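Unit 6 handout: Handling cash at the end of a shift
Retail and Events Operations, evening section, October

Picking up from last time. We got as far as the float and the Dankwa till sheet, then ran out of time. Tonight is the part after closing: loose bills, getting them into some order, getting them counted, getting them written down.

Bring the Gremine workbook. Pages on reconciliation only, skip the bit on foreign coins.

1. Where loose money comes from

Tip jars. Raffle tables. Bake sales, coat check, parking. Any place where people pull a bill out of a pocket and drop it in. Doesn't arrive flat, doesn't arrive facing the same way. A till drawer is mostly sorted as you go, a jar or basket isn't sorted at all. So the work gets pushed to the end of the night when everyone is tired. Plan for that.

2. The surface

Clear table, good light, nothing else on it. No drinks, no paperwork that isn't the count sheet. Bills under papers is the classic way to come up short. Plain wood is fine. Patterned tablecloth, no.

One container for uncounted. A different one for counted. Don't reuse the first until it is empty and you have looked in the bottom of it. Mesh and wicker are ok, but check the corners, folded bills catch.
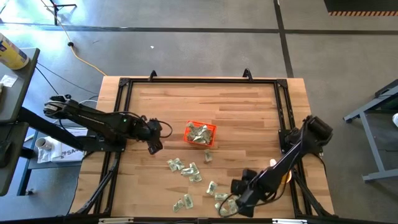

3. Gathering before counting

Order matters. First get every stray bill into the container, then start. People always want to count the loose ones "while they're there" and then lose track of which ones went in. Work from the outside edge toward the middle. Check the floor and the chair seats too.

Crumpled bills: open each one fully. Two stuck together will count as one, and a folded one can hide another inside it. Flatten with the side of your hand, don't iron them (somebody asked).

4. Sorting and counting

Face up, same direction, by denomination. Largest first. Bundle at whatever size your site uses, the Solent sheet in the packet has a column for it. Torn bills go in a seperate envelope and get listed on their own line.

Count once, write it down, second person counts without seeing the first number. If the two don't match, both recount. Do not split the difference!!

5. Worked case: Randum street fair

Opening float 400. Everything in the basket and the cash box at close, counted together: 3,454. Takings are the total minus the float, so 3,054. Site rule was to keep no more than 2,000 on the premises overnight. Float of 400 stays, the 3,054 goes to the night deposit. Half the class last year deposited the float as well, watch for it.

Write the float line first on the sheet, before you touch the money. Then it's allready there when you need it.

6. For next time

Fill in the blank count sheet at the back using the Randum numbers. Then redo it with a float of 2,000 and see what changes. Short write-up, half a page, on how your own workplace handles tips. If you don't have a workplace use the snack bar downstairs.

Deposit slips next week, also bag seals if there's time.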